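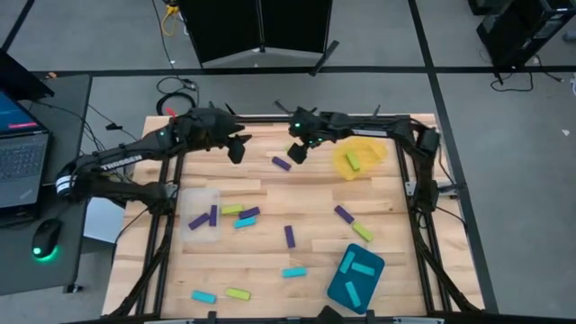

Print and Drawing Conservation at Clusell

The Clusell Gallery is pleased to announce that its paper conservation service will reopen to private collectors in April. The service accepts prints, drawings, watercolors and pastels of any period, framed or unframed. Each work receives a written condition report before treatment is proposed, and no treatment begins without the owner's signed approval.

The studio has recently completed work on the Moradi bequest, a group of 92 etchings and drawings, the earliest dated 1890. Most had been mounted on acidic board.
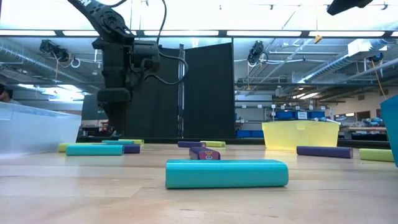
The old mounts were removed, surface dirt was reduced, and tears were repaired with Japanese paper and wheat starch paste. The works are now housed in museum-quality mats and will go on view in Gallery 7 later this spring.

Collectors wishing to submit a work should request an intake form at the front desk or by telephone at extension 2204. Please do not remove a work from its frame before the appointment. Framing may be arranged separately through Plurneo.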